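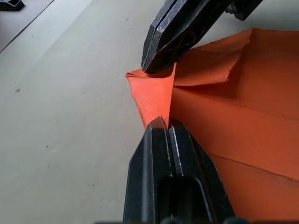
Stop Buying Fingers for the Demo

July 2020

I've spent most of this month swapping grippers on and off the same pair of arms, and I've come around to an opinion that won't make me popular with the sales folks: plain metal fingers are fine. Better than fine, for cloth!

We started with the Rokitz soft set (gorgeous things, squishy, everybody who walks by wants to poke them). The Agbeko suction cup came next, and I really wanted it to win. Fabric leaks air, though, and you end up turning the pump up until the whole bench hums. Then we went back to the hard black Multus fingers that had been on the shelf for ages, and they just pinched the stuff. A corner of cloth is a thin, floppy target, and a narrow tip gets under it in a way a fat rubber pad never will.

Yes, they scratch. The coating rubs off at the edges and you see bare metal, and people act like that means something is wrong. I run a fingertip over the tips every morning looking for burrs – a burr will snag a thread – and otherwise I leave them alone.

What bugs me is how these things get compared. Every brochure gives you grip force and stroke, and I have yet to see one that tells you how wide the tip is where it meets the work. We paid some $3,000 for the soft set and I had to measure that myself with calipers. Seven trials into the first day I already knew it was too wide for a hem.

I'd say the same about wrist cameras, by the way. Put your money there before you put it into fancy fingers. A dull gripper with a good close view of the fold beats a clever one working blind, and the Podelex controller we use didn't care which we bolted on.

Print this article | E-mail this article

Recent items
Two Arms or One? A Grumble
Why I Gave Up on Suction for Towels
Podelex 808: First Week Notes
Cable Ties and Other Wrist Camera Problems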